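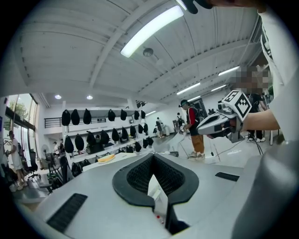
Nava wrote back on the last report that she would like to hear less about totals and more about how the grippers are kept in working order, and could we please say what happens when one of them drifts.

Projects > Mirkasine > Progress reports > Hand-held grippers

It is a fair request, and we are glad to answer it at proper length, so please bear with us if this runs on a little. The Floda hall is now in steady use, and we closed the period with 1,646 recordings, of which 876 have been through checking and accepted. The remainder are waiting their turn — we would sooner be slow than wave things through.

Looking after the grippers

Every pair is set up in the same way before a session. The rubber pads are wiped with a barely damp cloth and left to dry, the jaws are opened and closed fully a few times, and the operator feels for any stickiness in the travel. Then come the marker cubes. A cube that has worked itself even slightly crooked will spoil a whole morning, so we press each one gently from the side, and if it gives at all we take it off, clean the seat and fix it again. After that the pair is held still over the table for a short check before anybody begins on the toaster oven tasks.

When a gripper does drift, we set it aside and repeat the full setup from the beginning. In this period 2 had to be opened up, both for tired springs in the trigger, and both are back in use. Berham supplied the springs quickly and very kindly put a few spare ones in the parcel.
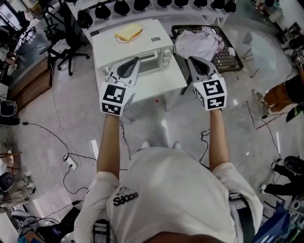
Cables and power

We are less pleased with ourselves on this point. The leads from the grippers take the strain whenever an operator turns, and over 80 hours of work went into replacing and re-dressing them, far more than we had allowed for in the plan. We have ordered softer leads and would like to move the power strips nearer to the table, which should shorten the runs considerably.

We would be grateful for your agreement to move the unspent travel money across to cover this. The new leads should be with us in August, and we will fit them one pair at a time so that recording can carry on alongside.

Last updated: July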